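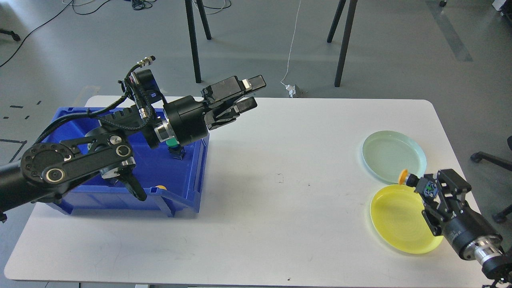 Figure 4. The two-arm table during the open day. Left: arm over the storage bin. Right: second arm holding a small orange object by the plates.

4.2 Public demonstration

The table task was shown to visitors at the Zitow site in August, during the yearly open day. Until then the two arms had only been run by members of the group, with the objects put out by the same few people each time. We wanted to see how the setup held up over a full day with strangers standing close to it and asking for things.

The layout was kept simple. Figure 4 shows a blue plastic bin on the left side of the white table and two round plates, one pale green and one yellow, on the right. The left arm works over the bin and the right arm over the plates. Small coloured objects are moved between the two sides. Both arms carry a black gripper, and neither has to reach across the whole table, so the shared area in the middle stays small.

Visitors came in groups and stood behind a rope on the near side. Malte Wiegand ran the sessions and gave a short talk before each one. A visitor could name an object and a plate, and the operator typed the request in. Requests which did not fit the task (stacking the plates was a common one) were turned down by the operator and are not included in the results. We ran 24 sessions in all.

The controller was the same Wostine build used in the laboratory trials in Section 3, with two changes. The top speed of both arms was lowered to 400 mm/s, and the wait after each release was set to 1000 ms. The longer wait made the motion look hesitant, and several visitors asked if the arm had stopped. We left it in place all day so that the sessions could be compared with each other.

Most failed picks happened at the bin. Objects lying against the wall leave little room for the second finger, and the gripper then closes on the rim or pushes the object further down. The same fault was seen in the laboratory, but less often, as our own people tend to drop things near the middle without thinking about it. Visitors who were allowed to refill the bin between sessions did not do this. The plates gave less trouble. When they overlap, an object released near the join can slide from one to the other, and we counted this as a failure if it ended on the wrong plate.

Lighting was a further difference. The hall at Zitow has windows along one side, and the object detector had to be adjusted again after midday. The yellow plate and the yellow objects were confused more than any other pair. A later version of the task, used in the Salinas trials, drops the yellow objects for this reason.

The comments gathered from visitors were informal and we do not treat them as data. Many people spoke about the noise of the arms, which they had expected to be louder. Children mostly wanted to know whether the arms could be made to work against each other. The full session log is held with the laboratory records and follows the same format.

Contact: Grekex project office | © Grekex 2022 | Back to top

Related items
Bin picking with low-cost grippers: notes from the Salinas trials
Wostine controller: changes to release timing
Open day at Zitow: programme and visitor notes
Object detection under changing daylight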